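Publish the Defrost Schedule

A cold storage contract usually states a setpoint, a tolerance and a logging interval. It rarely states when the evaporators defrost. I think that omission costs small food producers more than any other line in the agreement, and it is easy to fix. 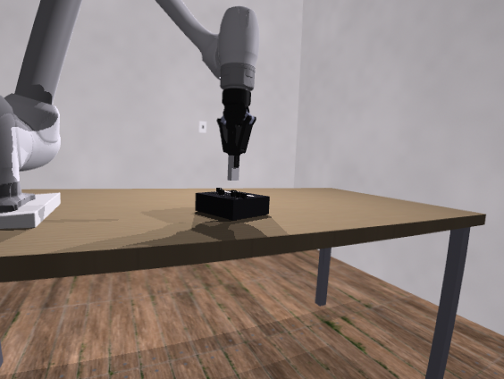
Edem Amissah

An evaporator coil collects frost. To clear it, the refrigeration stops, heat is applied and the air near the coil warms for a while. Product stacked close to the unit sees that warm air first. A pallet of frozen dough will tolerate it. Ice cream in small tubs often will not, and the damage appears weeks later as coarse texture that gets blamed on the recipe.

Operators answer that the room average stays within tolerance. The average is the wrong number. At Wudby, where I reviewed the October logs for a tenant, the room probe sat beside the door and the tenant's racks stood under the coil. The probe showed a flat line. A logger placed inside a carton showed a rise after every defrost, and the longest cycle ran 43 minutes.

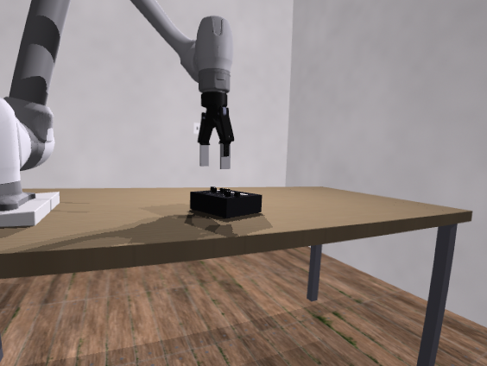

The second objection is that schedules change with humidity and door traffic, so a published one would soon be out of date. That is true of demand defrost, where a controller decides when to start. It is less true of timed defrost, which older sites still use. Even with demand control, the start and stop of each cycle are already recorded. Sending that record to tenants once a month takes very little work.

Estrella does this now. Its tenants get a plain table of cycle times for each coil, and those with sensitive stock have moved it to the racks farthest from the fans. Gastier gives the same data on request, but the request takes 2 forms and a wait. Zillport treats it as confidential, for reasons its contract does not give.
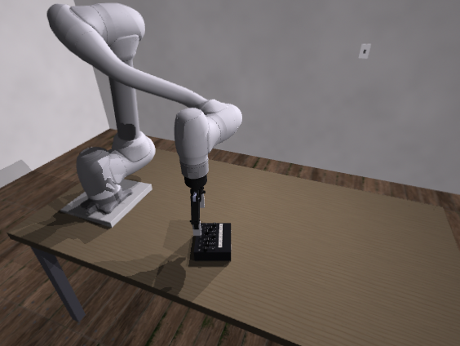

What the clause should say

The operator should list each coil, its defrost method and its maximum cycle length. The tenant should be allowed one logger per rack position, with readings accepted as evidence in a claim. Any cycle over 90 minutes should be reported the same day. Cycle records should be kept for as long as the temperature logs are kept, and in the same file format.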